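木曜日 くもり

印刷 | メールで送る

朝いちばんで作業規則の第4章を開いた。台所シーンの配置と開始姿勢を扱う章で、先週から書きかけのままになっている。コーヒーを淹れて戻るとDwivediの夜間実行が終わっていて、記録は426件。このうち30件が「判定不能」で返ってきていた。失敗とは別の区分で、成功とも失敗とも決められなかったという意味である。

判定不能の中身を上から順に開いた。多かったのは、開始時点で物どうしが近すぎて、どちらに触れたのか記録から読めないもの。次が物の名前の食い違い。同じ八角形の器が、ある指示文では皿、別の指示文ではボウルになっている。平たく見る人は皿と書くし、縁の立ち上がりを見る人はボウルと書く。規則に名前の決め方が書いていないのだから、書いた人を責めても始まらない。

第4章の今の案は次のとおり。

4-1 開始時、グリッパは開いた状態で、どの物にも触れていないこと。
4-2 物の呼び名は一覧表にあるものだけを使う。表にない呼び名は申請してから使う。
4-3 把持の対象は、アームの届く範囲に全体が入っていること。
4-4 柄のある道具は、柄の向きを記録に残す。
4-5 最初の動作の前に静止区間を60フレーム取る。

4-4は鍋とスプーンと青い柄の道具のために入れた。両手鍋は取っ手の向きが変わると、つかみに行く側も変わる。向きが残っていないと、あとで同じ条件を作り直せない。
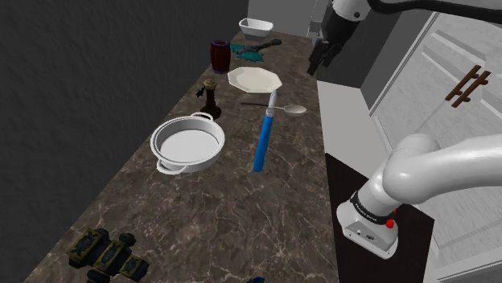
静止区間は長すぎる、その分の計算時間を試行の数に回したほうがいい、と昼前の打ち合わせで言われた。もっともな意見ではある。ただ、シミュレータの中でも物は置いた直後に少し沈んだり滑ったりする。落ち着く前にアームが動き始めると、動いた原因が接触なのか初期配置なのか分けられない。前の版で静止区間を短くしたとき、あとから全部流し直すことになった。それを話したら、では短縮の試験をしてから決めよう、ということになった。数字は当面このまま。規則の本文には、変更するときは試験結果を添えること、と一行足した。

昼は社食でうどん。混んでいたので席を探すのに時間がかかった。

午後はClusoraの設定ファイルと規則の突き合わせ。規則に「触れていないこと」と書いてあっても、設定の側に対応する検査がなければ、実行時には誰も止めてくれない。4-1は検査がある。4-3は半分だけある。対象の中心点が範囲内かどうかは見ているが、端まで見ていない。長い物だと中心は届いても先が届かないことがある。担当に直してもらうよう票を切った。4-2は検査がまるごと抜けていた。呼び名の一覧は表計算のファイルにあるだけで、指示文のほうはまったく自由に書ける。これでは食い違って当然だと思う。

呼び名については案を二つ作った。一つは形で呼ぶやり方で、八角形の白い器なら「八角の器」とする。もう一つは用途で呼ぶやり方。用途で呼ぶと自然な文になるが、皿かボウルかの議論に戻ってしまう。形で呼ぶと文は少し硬いものの、見た人のあいだで割れにくい。自分は形のほうに傾いている。ただ指示文を最後に読むのは利用者側の人なので、硬すぎても困る。明日、もう少し例を書いてから出す。

それと、見た目だけでは名前を決めきれない物の扱い。台の上には瓶とも燭台ともつかない濃い茶色の物がある。モデルの配布元の名称をそのまま使う手もあるけれど、配布元の名称が間違っていることもこれまでに何度かあった。仮の規則として、決めきれない物は把持の対象に選ばず、周りの物としてだけ置く、と書いた。周りの物であっても衝突の記録は取る。ここは省略しないこと。
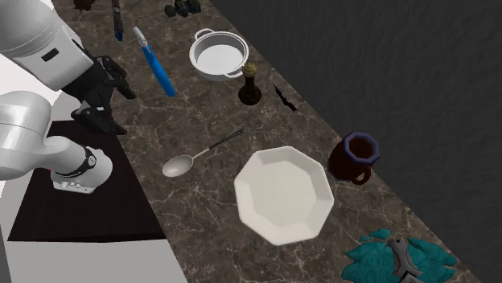

Kostemden 技術部 動作検証課

三時すぎにCirkdenから差分の問い合わせが来た。先方の規則では、視点を変えて記録するとき、同じ試行に属する画像に共通の番号を付けている。うちは視点ごとに別々の番号で、突き合わせは時刻に頼っている。時刻がずれた記録が混ざると組み合わせを間違える。これは先方のやり方がいい。次の版で合わせたい、と返事をした。番号の桁数だけは相談が必要になる。

視点の話でもう一つ。斜め上から見ると、アームの腕が手前の物を隠す。隠れていても物は存在するので、規則では「見えない物を無い物として採点しない」とした。書いてみると当たり前の文だが、採点の手順書のほうにはそれと読める箇所がなく、採点者ごとに扱いが違っていた。手順書にも同じ文を入れた。重複になるが、規則のほうを読まずに手順書だけで作業する人がいるので、しかたがない。

中断の基準も少し触った。今の文は「異常な動作があれば中断する」で、何が異常かは書いていない。関節の上限に張り付いたまま動かないとき、物が台から落ちたとき、物どうしがめり込んだとき。この三つは明記した。落ちた場合は中断したうえで失敗に数える。めり込みは判定不能に入れる。張り付きはまだ決めていない。制御の側の問題なのか課題の置き方の問題なのか、記録を見ても半々くらいに思える。

実機の規則からそのまま持ってきた文が何箇所か残っているのも気になった。「作業者は柵の外に出ること」など、シミュレーションの章には要らない。消そうとして、少し考えてやめた。同じ課題を後で実機に移すことがあるので、章を分けて「実機へ移すとき」にまとめた。消すより探しやすいと思う。

夕方、改訂履歴を書いて保存。履歴には変えた条項の番号と理由を書く決まりなのに、前の版の履歴は「軽微な修正」だけだった。書いたのは自分である。思い出せる範囲で理由を補った。

残り。4-3の端の検査、呼び名の例、張り付きの扱い、Cirkdenへの桁数の返事。夜間実行は配置を変えずに流して帰った。傘を会社に置いてきた。

印刷 | メールで送る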